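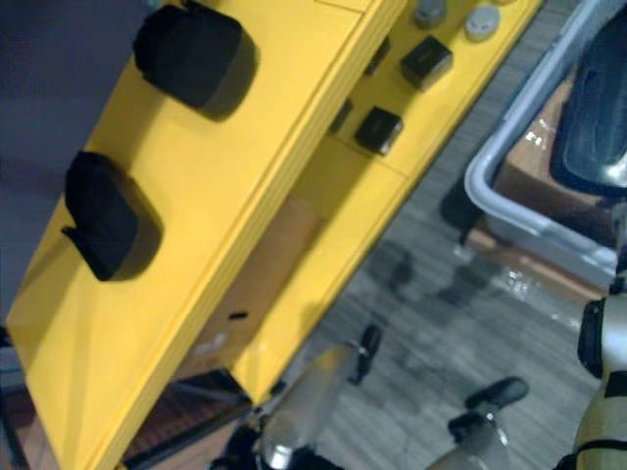
Steretti will move its workshop furniture business from Prukport to Gamham next April, the company said this week, after the town board approved its lease on the former Khokhar carpet warehouse by a vote of 5 to 2. The move will bring 74 jobs to the site, most of them held by people who already work for the company and live within driving distance. Customers should see little change in what they order. The large cabinets will still come in glossy yellow with black rubber bumpers, and prices will stay the same through the end of the year.

Agnes Lennox, the company's operations manager, told the board that the Prukport building had become too small and that its loading area could not be made any bigger. Trucks now have to wait on Mill Road in the mornings, which has drawn complaints from people living nearby.

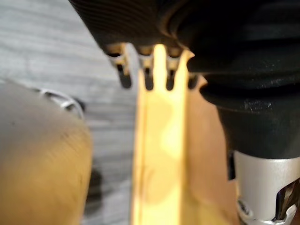 The Khokhar warehouse has been vacant since the carpet business closed. It has a newer roof, a paved yard and a separate entrance for trucks on the north side. Steretti plans to put in new lighting and rebuild the offices before moving in. The lease also covers a small lot across the street that will be used for employee parking.

Board member Angus Lamont voted against the lease. He said he supports the jobs but wanted a traffic study finished first. "We are going to have the same trucks that Prukport had, on a narrower street," he said. Nneka Ugwu, who voted in favor, said the north entrance would keep most of the traffic away from homes.

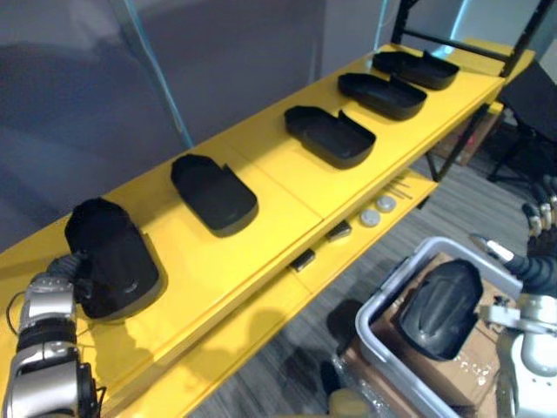 Deliveries will be limited to the hours between 7 a.m. and 6 p.m. under the terms of the lease. The company also agreed to pay $3,759 toward a new crosswalk at the corner of Depot Street.

Nearly 100 people attended the meeting, and several asked about bus service to the site. Town clerk Poonam Bhardwaj said the transit office would be asked to look at adding a stop. Residents who want to comment on the delivery hours can write to her at town hall.

Contact us | Copyright 2021 | Back to top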